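Menach House Residents' Linen Group
Minutes, May meeting, opened 7 p.m. by Yi-chun Yang

Apologies: several, one of them convincing.

1. Previous minutes. Accepted without anyone admitting to having read them.

2. White cloth. The meeting returned to the question of what counts as folded. Yi-chun's position is that a crease down the middle is a start, and that bunching the rest underneath is a cry for help.

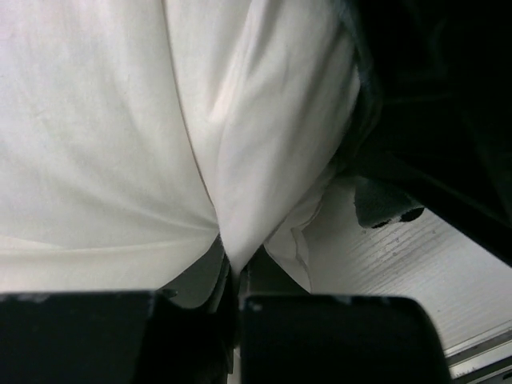

Agreed that anything put back in the Jisstead cupboard should stay there when the door is opened. The old rule sheet, all 13 points of it, is to be cut to 2.

3. Pillows and towels. Long discussion on whether a white pillow and a dark grey-green towel may share a shelf. The colour was called practical by some and swampy by others. Moved that they sit side by side, never stacked, with the towel folded flat and not left in a heap.

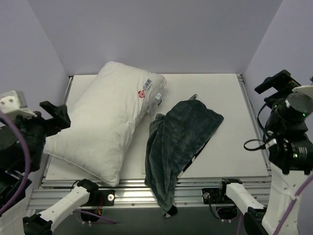

Zulmira Paiva objected that side by side takes up twice the shelf, and asked that her preference for rolling towels be recorded. It is recorded.

4. Spending. Nearly $800 left for replacements. Pillowcases first, towels if anything remains.

5. Other business. The Dala Room key is still missing.

Closed 8:40 p.m.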